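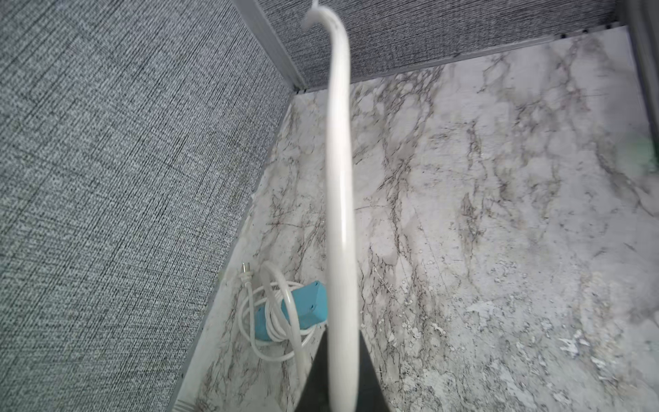
Chapter 7
Surfaces That Look Like Something Else

7.1 What the label says

Most of the stone you will meet in your working life won't be stone. Some of it will be ceramic, some will be quartz grit set in resin, and a great deal will be a picture of stone printed on something cheaper. Clients often know this and don't mind. The trouble begins with the words used to sell these products, which tend to be chosen by people who would like you to stop asking questions after the first one.

Take "marble look." As a description of color and pattern it is fair enough. It tells you nothing about what the surface is made of, how thick the printed layer is, or what happens when someone sets a pan on it. "Marble effect" tells you the same nothing. "Marble inspired" tells you slightly less. A student who writes any of these in the material column of a finish schedule should expect to get the schedule back.

The sample books used in this chapter come from three suppliers. Giladora sells printed sheet and film, Van Wyk sells laminate and solid surface, and Furov sells porcelain slab along with a line of printed panels that it files, for reasons we have never understood, under "natural collection." Fastwood appears in Section 7.4, where we look at imitation timber. We have no quarrel with the products as such. Several are good at the job they were made for. Our quarrel is with the paragraphs printed next to them.

7.2 Pattern is not evidence

Veins in real marble are mineral. They formed in the rock and they go down into it, so a slab cut through the middle will usually show them on the cut face. Printed veins stop where the print stops. It follows that the quickest test of a sample is to look at its edge, and it is surprising how many sample books wrap the edge or glue it to a card.

The second test is repetition. A printed pattern has a repeat length, and somewhere past that length the same fork in the same vein comes around again. Giladora's catalog number 1423 repeats every 240 centimeters, which is longer than many counters and shorter than nearly any hallway. The catalog calls this "a virtually endless natural variation." Measure it yourself. If a supplier won't give you the repeat length in writing, assume it is short.
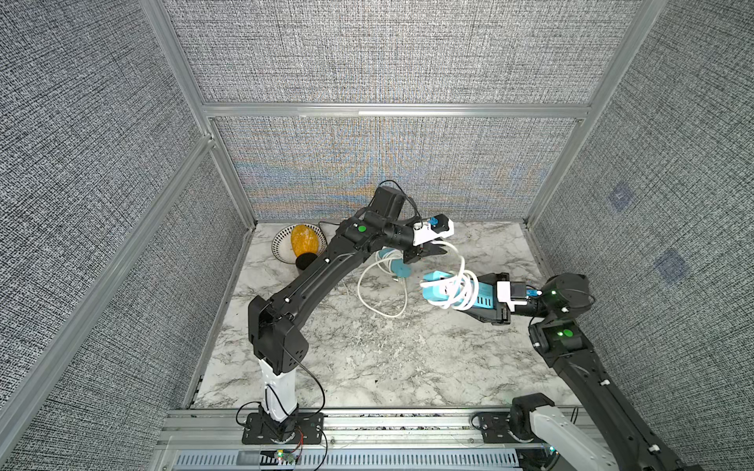
Designers like to say that the eye is never fooled by a print, and designers are mostly wrong about that. From across a room, under even light, people judge a surface by contrast and overall color long before they look at detail. White with gray veins reads as marble because we have all been taught that it does. The table under the two robot arms is a good case: the veining is printed, yet in a photograph it gives the same quick signal that a cut slab would. The gray fabric on the walls behind makes no such claim. It has a fine woven texture and looks like cloth. Ask yourself which of the two surfaces you could specify from a photograph alone. Our answer is neither, and we would distrust a rep who offered to try.

7.3 Reading a wear claim

Suppliers love numbers, so this section gives you some practice in disliking them. A Van Wyk leaflet says that its top laminate "keeps 85% of its original gloss." After what? Rubbing with a dry cloth for an afternoon, or ten years of school lunches? The leaflet doesn't say. It also doesn't say how many pieces were tested, or whether the worst one was counted. Furov does a little better and reports 22 cleaning cycles, but leaves out the cleaner.

A wear claim is worth reading only if it names the test, the conditions, and the result that would have counted as a failure. Without the last of these you have a number that could never have embarrassed anyone.

Before going on, find a printed stone surface in a building you use often. Look at the corners, the seams, and the area next to the sink or the door handle. Write down what you see and leave out what you were told about it. You will need your notes for Section 7.4.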